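# Chapter 4: What an Open Day Can Tell You

Every visitor to a robotics lab comes home with a story, and the story is nearly always better than the evidence. This chapter is about the gap between the two. We start with a morning at Drurik, where Silvana Trindade's group held an open day in January. The task on show was handling padlocks with a pair of arms. Visitors came through in groups of 30 and each group got a short talk, a poster, and a few minutes at the bench.

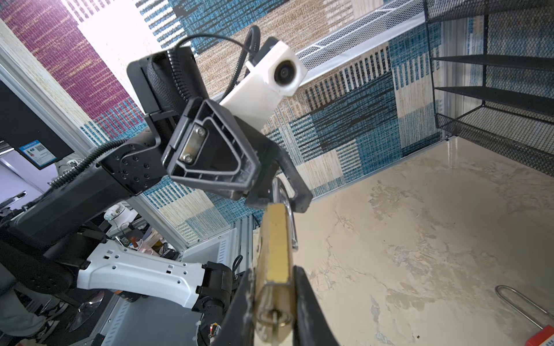 A claim needs a number of tries behind it, and the poster gave one: 1172 attempts. It did not say how many had gone well, or what "well" meant. Roald Viklund, who was in the second group, asked whether a dropped lock was counted as a failure or as a restart. He was told it depended on the day. Keep his question in mind when you look at any demo. A brass padlock held upright between two fingers, with a second gripper close to the shackle, is easy to admire, and it says nothing about the tries before it. The scuffs on the finger's inner edge do suggest use, but a worn finger is no more a success rate than a worn shoe is a race result.

Beril Gündoğdu, who gave the talk, was more careful than her poster. She said the arms did best with locks they had handled before. Asked about a lock bought that morning, she said she would not bet lunch on it. I wrote that down because it was the most useful sentence of the visit.

Setting matters too. The bench has its own walls and its own floor, and the same few kinds of lock are laid out within easy reach of both arms. A locker room offers no such help.

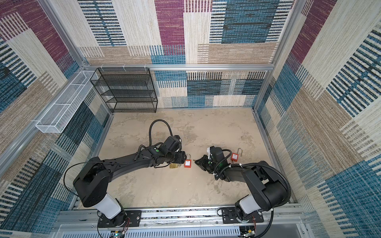
## 4.1 Questions to Ask Before You Clap

Write your questions before you arrive. At a minimum, ask:

- How many tries were made, and how many were thrown out?
- Who chose the objects?
- What does a person do between one try and the next?

Section 4.2 applies these to the Drurik poster.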